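4 min read

July, before breakfast

Woke at five and read the business pages in bed, a habit I picked up during the last scare and never managed to drop. The central bank has held rates again. Three separate articles told me this was expected, and a fourth explained why everyone was surprised. I finished my coffee no wiser and slightly poorer, the savings account having been cut overnight.

The letter from Janssen came yesterday and I have now read it enough times to know where the commas are. They regret to inform holders of the Kerden bond fund that withdrawals will be subject to a notice period of 90 days, in the interests of all investors. I am one of all investors. I looked into my interests and found that they mostly involved getting the money out.

To be fair to them, it isn't much money. My holding stands at $1,267, down from a figure I wrote on the back of an envelope and have since been careful to lose. It was meant to be the boring part. The man at the bank, when there was still a man at the bank, drew me a pyramid with the boring part at the bottom, holding up the rest. He pressed quite hard with the pen.

What gets me is the word "temporary." Narard said temporary when it stopped paying its dividend, and that was two winters ago. The government said temporary about the fuel tax. My brother-in-law said temporary about the sofa. 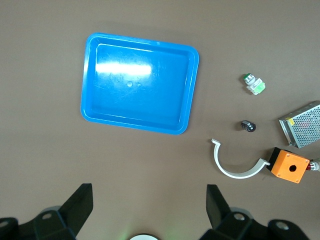
Vol. 2, p. 538

Later, after lunch. Called Janssen and was told my wait would be short. It was 40 minutes of pan flute. The young woman who answered was very nice and had clearly been asked the same thing all morning, as she began answering before I had finished. No, the fund is not closed. Yes, I may ask for my money. No, asking does not mean getting, at least until the fall. She wanted to know if she could help with anything else today and I said I supposed not, and thanked her, and then sat there annoyed at having thanked her.

Walked down to the market to cool off. Eggs are up again. The radio over the register had an economist on, explaining that inflation was easing, and the cashier and I both listened politely while she rang up the eggs. He said households were in good shape. I bought the smaller cheese.

The big worry of the week is supposed to be Suline, which has borrowed nearly everything there is to borrow and would now like to borrow a little more in order to pay back some of the first lot. When I tried this with a credit card in my twenties it was called a problem. Suline calls it a refinancing, and its shares went up on the news.

Evening. Filled in the withdrawal form after all. It asks for the reason, and gives a space as long as my thumb. I wrote "temporary." Then I lost my nerve and got a second form out of the envelope, and put "personal use" on that one.

Must buy stamps tomorrow. They have gone up too.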